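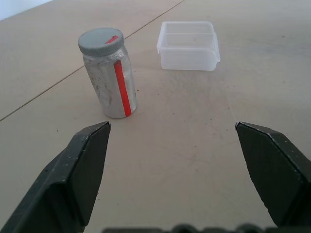 The Futberg pantry swap is back in November, and with it the annual question of what people believe a label is for. Last year 1133 items crossed the table at the Clirkard Street hall, and a fair share of them were mystery powders in reused jars. One household handed in flour marked "not flour." Another had gone for a system, in colored tape, with the key to the system presumably left at home. A strip of orange-red tape down the front of a silver jar looks very organized, and it tells the next owner only that somebody once had tape.

So, new rules. Everything you bring needs its name and the month it was opened, written in words, in ink, in a language spoken by at least one other person in Futberg. "The good stuff" is not a name. Neither is "Mom's." Spices older than the hall's current roof will be admired and sent home with you.

Doors open at 2 for drop-off and 3 for swapping. Please do not arrive at 2 and start swapping – we saw you last year, and so did the people whose cardamom it was. Homemade pickles go on the side table by the coats. Anything that hisses goes outside.

The Macedo bakery is sending day-old rolls again, which will be gone before most of you have found parking. The lot behind Skitthorpe Hardware is open to us this time, but the far row belongs to the dentist, and the dentist tows.

Bring your own bags. Leftover sealed goods go to the food shelf on Mill Road, and leftover turmeric, judging by past experience, goes to us.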